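Tremmont Housing Services
12th November

Residents of the Dunmore and Mutville buildings are advised that the annual linen and furnishings review is now under way. This thread sets out what is being checked and what is asked of each household.

The review covers 226 furnished apartments. Staff will look at bedding, window coverings, table coverings and any upholstered item that appears on the Tremmont inventory. Items bought by residents are outside the review and will not be recorded.

Striped covers issued before the last renewal remain acceptable. They need not be returned if the seams are sound and the colors have not run. Plain blue covers are now the standard issue and will replace striped ones as those wear out.

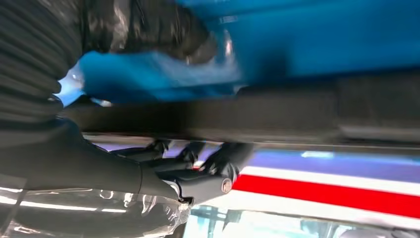 Rails, bars and frame edges should be wiped with a damp cloth before any fabric is put back. Dust left along an edge marks light-colored material at the first contact, and such marks are the most frequent reason for a replacement request.

Covers are to be washed separately from towels. Please do not use bleach on anything with red or purple in it. Residents who are unsure of the correct setting may consult the card inside the linen closet door.

Replacement requests received so far: 98. These are being handled in order of receipt. A second request for the same item will not move it forward and may delay the first.

Households may exchange up to 2 items per visit at the Dunmore linen room. Exchanged items must be clean, dry and folded. The Mutville linen room is closed for shelving work and will reopen in January.

Storage bins may not be left in hallways or on stair landings during the review, including overnight. Bins found there will be moved to the ground floor store and may be collected from the building office.

Questions concerning charges should be sent to the building office in writing, with the apartment number and the inventory number of the item.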